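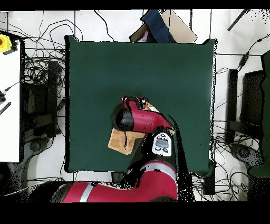

Figure 9. Head camera view during a cloth demonstration. The tan cloth lies partly under the forearm, near the gripper.

4.2 Collecting demonstrations

All cloth demonstrations were recorded on the Plokow cell, with one arm working over a square green table (Figure 9). We used two ways of showing the task. In hand guiding, the operator holds the arm behind the wrist and moves it through the fold while the joints are held in gravity compensation. In remote control, the operator stands outside the reach of the arm and drives it with the Keklow handset, watching the table directly. The learner receives the same signals in both cases: joint angles, gripper opening, and the color and depth streams from the head camera.

Each demonstration starts with the arm at its home pose and the cloth dropped on the table from a fixed height. The operator picks a corner, carries it to the opposite side, and releases it. Demonstrations in which the corner slipped out before release were kept but marked, and they are left out of training unless stated otherwise. The final set holds 1000 demonstrations, of which 700 were given by remote control and the rest by hand guiding. A further 268 attempts were marked as slips and are not part of that total.

Depth readings next to the arm are often missing. In Figure 9 the affected area shows as black speckle on the table to the right of the arm. We tried filling these pixels with the median of their neighbors, but this smeared the outline of the cloth when the forearm passed close to it. The results in Section 5 therefore use the raw depth with a validity mask as an extra channel. The background was not cropped or cleared between sessions, so the items beyond the table vary over the set.

Hand-guided paths were slower and had more pauses near the grasp. Before training we removed any stretch in which no joint moved faster than a small threshold, using the Staniforth resampling tool with its default settings. Remote paths were treated the same way, although few of them changed. Operators also differed in where they gripped the cloth. Emese Gál checked the grasp labels for both groups and corrected those in which the gripper had closed on two layers. The corrected labels were frozen on 04/04/2026, and all models reported below were trained on that version.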